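When I reach Mingxuan Feng in May, it is nine in the evening and there is a printer running behind him. He apologizes for the noise and then, ten seconds later, is telling me what it's printing (a finger, version 87, with a slightly longer slot).

Feng builds hand-held grippers at home, in pairs, and uses them to record himself doing chores. The recordings go to a small arm called Nasto, which lives on his desk and is still, he says cheerfully, terrible at laundry.

"I started with the arm, like everyone does," he says. "I spent a whole winter on it and it could push a cup. Then I tried building just the hand and moving it around myself, and I got more done in a weekend than I had in months! You squeeze, it closes, you feel when the cloth starts to slip. I love that part."

The fingers have been the big adventure. His first set was solid and stiff, and it pinched thin fabric so hard that it left marks. The slots let them give a little.

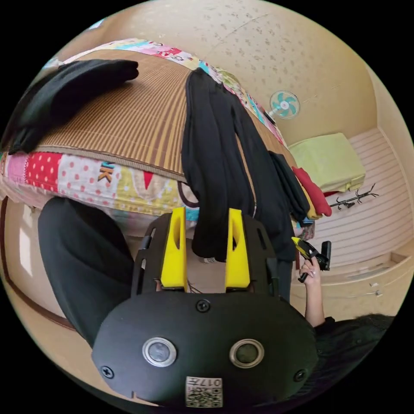 Clothes are his favorite thing to work on, and black clothes most of all, because the folds are so hard to pick out on video. "A white towel is easy, you can see every edge. Give me a black shirt hanging off a bed and I have to slow right down and think about where the hem is. If I can't find it, what chance does Nasto have?"

He has recorded 400 runs so far and throws out plenty of them. Early on he moved too fast, and a good batch was spoiled by a cable that kept working its way loose. He fixed that with a printed clip, which he sent me a drawing of while we were still talking.

I ask what he'd tell someone starting out. "Print the fingers first and play with them by hand, no electronics," he says. "Pick up socks. Pick up a pillowcase by one corner. You'll want to change the shape right away, and it's so much nicer to find that out before you've wired anything."

Next he wants to try a softer filament and a wider grip for blankets, and a friend has asked for a pair to take apart. The printer beeps somewhere behind him. "Oh, that's 87," he says, and goes to get it.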